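4.2 Posting schedule and follower retention

Follower retention was measured for 320 small business accounts drawn from the Jiteck panel. An account was kept in the sample only if it had at least 1000 followers in April and had posted at least once in each of the 8 weeks that followed. Shared and automated accounts were removed by hand, using the rules given by Hsiao and Hirano in their earlier work on the same panel. 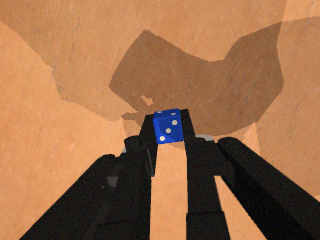 Posts were grouped by time of day and by format (text, still image, short video). Retention was defined as the share of April followers still present at the end of the period. New followers were not counted, so a growing account could still score low.

Accounts with a fixed schedule kept more of their followers than accounts that posted in bursts. The effect was present in all three formats but was weakest for short video - the format in which posting times also varied most. 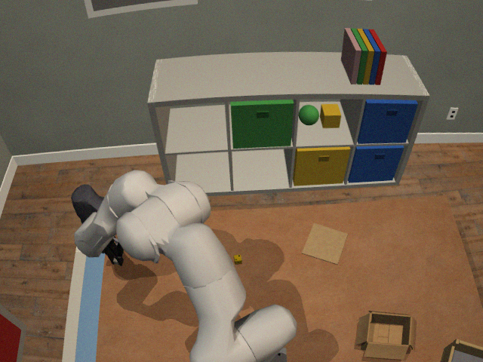
Figure 3. White robot arm in front of a cube-style shelving unit, simulated view.

The Drullolus scheduling tool was used by 60 of the accounts. Removing them did not change the direction of the result. We did not test paid promotion, and the panel holds no record of it. Replies were logged by Dekum but are left out of the model, as the log has gaps on most Thursday evenings. A version of the model with replies included is given in the appendix.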